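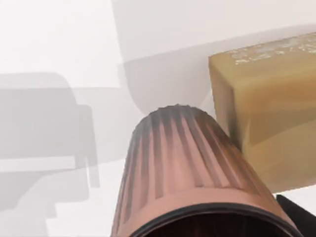 Wie lange muss ein Roggensauerteig stehen, bevor man das erste Brot damit backen kann?
Zwölf Tage gebe ich ihm inzwischen, auch wenn er nach fünf schon kräftig Blasen wirft. Vorher schmeckt mir das Brot zu flach und die Krume wird klebrig.

Liebe Liste,

so kurz könnte ich es lassen, aber ihr kennt mich ja. Willy hat mit seiner Mail einen Nerv getroffen, und ich habe gleich am selben Abend meine alten Backzettel herausgekramt (Schuhkarton, völlig unsortiert, ein Fest!). Ich zitiere den wichtigsten Teil noch einmal:

Am 12. Dezember 2018 schrieb Willy Verbeke:
> Hallo zusammen,
> mein neuer Ansatz ist jetzt eine Woche alt, und gestern habe ich
> es nicht mehr ausgehalten und gebacken. Teig ging auf, Kruste
> schön, aber innen war alles speckig und es roch eher nach Joghurt
> als nach Brot. Mehl war Roggen 1150 aus der Mühle Hidberg. War ich
> zu früh dran, oder ist mein Anstellgut schlicht zu kalt geführt?
> In der Küche habe ich nachts höchstens 18 Grad.
> Und noch etwas: Füttert ihr eigentlich immer mit derselben Menge?
> Gruß aus Rullmont
> Willy

Willy, zu früh UND zu kalt, würde ich tippen. Der Joghurtgeruch ist kein Drama, den hatte ich bei fast jedem jungen Ansatz. Bei kühlen Nächten dauert alles länger, und die Hefen hinken dann gern hinterher. Stell das Glas in den Backofen, nur mit eingeschaltetem Lämpchen, und leg ein Thermometer dazu. Bei mir pendelt sich das bei 27 Grad ein, und der Unterschied nach zwei Fütterungen ist wirklich eine Freude!

Zum Füttern: Ja, ich bleibe bei derselben Menge. Ich nehme 20 g vom alten Ansatz, 50 g Mehl und 50 g Wasser, morgens und abends. Den Rest werfe ich nicht weg, der kommt in Knäckebrot oder in Pfannkuchen (mit Apfel drin, probiert das bitte!).

Für das erste Brot danach nehme ich immer dasselbe Rezept, schön schlicht:

200 g reifer Sauerteig
440 g Roggenmehl 1150
340 g Wasser, gut handwarm
12 g Salz
ein Löffel Rübensirup, wer mag

Alles kräftig verrühren, kneten kann man sich sparen. Eine halbe Stunde ruhen lassen, in die gefettete Kastenform streichen, mit nassem Löffel glätten. Dann warten, bis die Oberfläche feine Risse bekommt, und das kann im Dezember gut vier Stunden dauern. Anbacken bei 250 Grad, nach zehn Minuten auf 200 herunter, danach noch eine knappe Stunde. Und bitte erst am nächsten Tag anschneiden! Ich weiß, ich weiß. Aber frisch angeschnittener Roggen ist fast immer speckig, vielleicht war auch das ein Teil deines Problems.

Somkiat Srisuk hatte im August hier geschrieben, dass er seinen Ansatz mit Vollkornmehl startet und erst später auf 1150 umstellt. Das habe ich seitdem zweimal nachgemacht und bin begeistert, der Geruch wird viel schneller rund. Somkiat, machst du das noch so? Und nimmst du weiterhin das Mehl von Larach, oder bist du gewechselt?

Falls jemand im neuen Jahr eine Sammelbestellung plant, ich wäre mit zwei Säcken dabei. Abholen kann ich auch, der Kombi ist groß genug.

Willy, schreib unbedingt, wie der zweite Versuch ausgeht, gern auch mit Angabe der Temperatur im Ofen.

Herzliche Grüße in die Runde
Rojanasak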